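**Ticket:** Naylor cell, arm stops short of the coffee machine
**Raised with:** Roletley support desk
**Opened:** April 2018
**Status:** closed, with one item carried over
**Severity:** we put "high", Roletley changed it to "normal", we have let it go

## What happens

Naylor is our simulated kitchen cell, running in Ponau. The job is dull on purpose. Mug on the drip tray, arm comes in, gripper presses the brew button, mug fills, arm backs off. It had been doing this overnight since November without complaint.

After the Ponau update the arm comes in, slows down, stops a finger's width from the button and stays there. No fault and no contact warning. The planner reports the move as finished. The button reports that nothing has touched it. Both are very sure of themselves.

Out of 21 runs last night, 6 brewed. The rest timed out with an empty mug.

## Setup

- Ponau, current release, headless for the overnight runs and with the viewer open when one of us wants to be annoyed in person
- Arm model unchanged
- Nurkier gripper model, the chunky one, came in fresh with the update
- Coffee machine, mug and worktop unchanged, or so we believed when we wrote this line

## Log

**First pass.** Restarted everything. Same result. Noted for completeness, as Roletley always asks.

**Seed.** Fixed the random seed and replayed one of the failures. It fails in the same place every time, down to the last decimal. Good news, in the sense that a bus which never turns up is at least consistent.

**Base position.** Suspected the arm's mount had moved when the scene was re-saved. Compared the old and new scene files. Mount is identical. The only difference in the whole block is that somebody's editor has turned tabs into spaces.

**Reach.** Moved the base a little closer to the cabinets anyway. Arm now stops short of the button with its elbow at a less flattering angle. Put it back.

**Button.** Pressed the brew button from the console by setting its joint directly. Goes in, springs back, mug fills. The coffee machine is innocent and we apologise to it.

**Planner tolerance.** Found that the goal tolerance is back at the default, which is loose enough to call the whole front of the machine "arrived". That explains why the planner looks so pleased. Tightened it. The arm now fails and says so, which we count as progress.

The message is:

```
plan rejected: contact, gripper_body / mug_handle
```

**Mug handle.** So the arm thinks it would hit the mug. In the viewer there is clear air between the two. Deleted the mug and ran it again: straight in, button pressed, coffee all over the drip tray. Put the mug back with the handle turned away from the gripper and it worked for 4 runs, then failed on the next when the placement noise nudged the mug over.

**Collision shapes.** Should have been the first thing we turned on and was, as usual, the last. The gripper you see and the gripper the planner sees are two different objects. The visible one is a block with rounded edges. The collision one is a plain box, drawn round the gripper with its fingers fully open, and the new Nurkier import keeps that box at full width when the fingers are shut. It sticks out 12 mm on the mug side. The planner has been steering a suitcase past the handle.

**Old import.** Checked the previous gripper file. It had separate collision shapes for the body and each finger, done by hand. The update replaced them with an automatic one. The release notes call this "simplified contact geometry", and nobody could accuse them of exaggerating.

## Fix applied

1. Exported the hand-made collision shapes from the old Nurkier file and attached them to the new one.
2. Switched off automatic shape generation for the gripper only. Leave it on for the cabinets. They don't go anywhere.
3. Set the goal tolerance in the task file, so the default can wander as it likes.
4. Cleared the shape cache. Skip this and Ponau will go on loading the suitcase while showing you the new shapes in the editor. We lost an afternoon to that and would like it minuted.
5. Put the mug back with its handle towards the gripper, as in the original task.

Replayed the failing seed first. It brewed, and the arm ended up close beside the mug without a contact entry in the log. Then ran the full overnight set with placement noise on. All 21 went through. Viewer capture from after the fix:
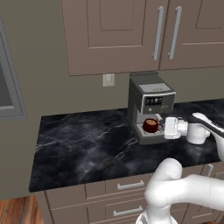
Roletley replied that they could reproduce the oversized box on a clean install, that it affects any gripper imported with its fingers open, and that we should shut the fingers before importing and not carry old shapes forward by hand. They also asked whether we had tried restarting.

We tried their way on a copy of the cell. Shutting the fingers first does give a narrower box, and the planner is happy with it on the way in. On tasks where the gripper has to open, though, the fingers poke out of their own collision shape and pass through the mug like ghosts. For a button press that's harmless. For picking the mug up it is rather a large omission, and mug lifting is next on the list. Keeping the hand-made shapes.

## Left over

- Roletley have logged the import problem with Ponau. No date given, and we didn't embarrass anyone by pressing for one.
- The button still reports a press slightly before its travel ends. It did that before the update too. Separate ticket.
- Add a check to the nightly start-up that compares the collision width with the visible width and refuses to run if they disagree. Carried over.
- Whoever updates the gripper next: turn on the collision view before you touch the planner. It's under View, then Debug, then the second Debug.

Closing.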